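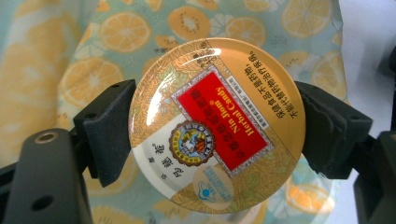 Ticket 121
Product: Kuster folded note cards, blank inside, with envelopes
Opened by: Sandrine Leclerc, Biretti
Assigned to: Joar Fagerlund, Trenari print support
Status: Closed

Problem as reported
Front panel of the cards smears when a thumb is dragged across the dark part of the painting. Affects the blue heron design only. The other designs from the same order are fine. Customer has 800 cards, boxed with envelopes, and has stopped shipping them.

Entry 1, Fagerlund
Asked for the lot number on the carton end and whether the boxes had been kept somewhere cold. Customer says stockroom is heated. Lot number matches the second February run. Asked for 4 cards to be mailed back, two from the top of a carton and two from the bottom.

Entry 2, Fagerlund
Cards received. Rub test with a dry cotton cloth: color comes off on all of them, worse on the bottom pair. Back panel and inside are clean. Envelopes are clean except for a faint blue mark on one flap.

Entry 3, Zübeyde Çetinkaya
Checked the job sheet. The heron design was moved to the uncoated stock at the customer's request so it could be written on with a fountain pen. The sheet still calls for the ink setting used on the coated stock. Too much ink for that paper, and no seal coat over it. The other designs stayed on coated and were printed correctly.

Entry 4, Leclerc
Can the cards be saved by leaving them out to dry longer? We have a stationery fair coming up and this is our best seller.

Entry 5, Çetinkaya
We left 50 from our own overs spread on racks over the weekend. Still smearing. Please don't wait on drying. We will reprint. 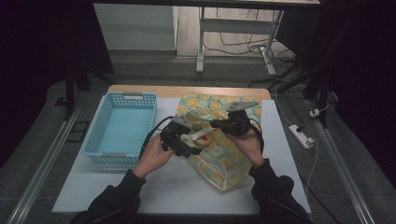

Page 2 of 2

Entry 6, Fagerlund
Proof printed on the uncoated stock with the lower ink setting and a matte seal on the front panel only. Rub test passed. Inside takes fountain pen without feathering. The dark areas are a little lighter than on the first run. Proof sent to customer for approval.

Entry 7, Leclerc
Proof approved. The lighter blue is fine. Please keep the score line where it was, the fold is good.

Entry 8, Konrad Kalinowski
Reprint shipped, cards only. Customer is reusing the envelopes and will pull any that are marked. Replacement envelopes on request, quote this ticket number. Bad cards may be recycled, no need to return them.

Closed 1 March 2022. Job sheet for the heron design corrected.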